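Keep One Cup

Marcus Tran
23/04/2018

My mother's kitchen in Utthorpe had 28 mugs in it when we cleared the house. I know the number because my sister made me write it on the box. My mother lived alone for the last nine years and drank her tea out of the same one every day.

I have been thinking about those mugs ever since, and I have come to believe that most households own too many of the ordinary things. I don't mean books or photographs or tools. I mean cups, plates, towels, pens and bags. We buy them on trips, we get them at work, and they come as gifts from people who didn't know what else to give. They go into a cupboard and stay there.

The usual argument for keeping them is that they cost nothing to keep. I don't agree. A full cupboard has to be emptied to reach the back. A full sink is easier to ignore when there is always one more clean plate. When we had two small children and a stack of plastic tumblers, I washed tumblers every night. When most of the tumblers went to the church sale, I washed less.

Last September I put all but a few of our cups in the garage. My wife thought we would want them back before the month was out. We brought two up when her brother's family came to stay, and the rest are still down there.
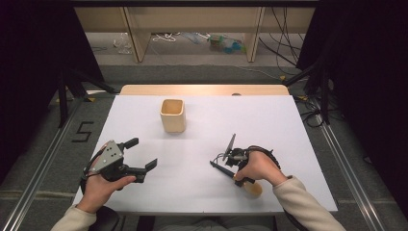
A square cup in light wood, empty.

There is a fair objection to this, and my neighbor in Jirnora made it to me over the fence. She said a cupboard full of cups means you are ready for company. Her family had people at the table all the time, and she never wanted a guest to wait for a clean glass. I respect that. If you feed a crowd every week, keep enough for the crowd. But most of us feed a crowd twice a year, and for those days you can borrow. I would like to see more borrowing between neighbors in any case.

The other objection is about money. People say that owning fewer things is a hobby for those who can afford to buy again. There is some truth in it. My parents kept string and jars for good reason, and I won't tell anybody on a tight budget to throw out something useful. What I would say is stop bringing more in. Turn down the free mug. Tell your relatives you would like a pie.

My sister took four of the mugs from Utthorpe. I took the one my mother used, and it has a chip near the handle. I drink my coffee from it in the morning and rinse it out when I'm done.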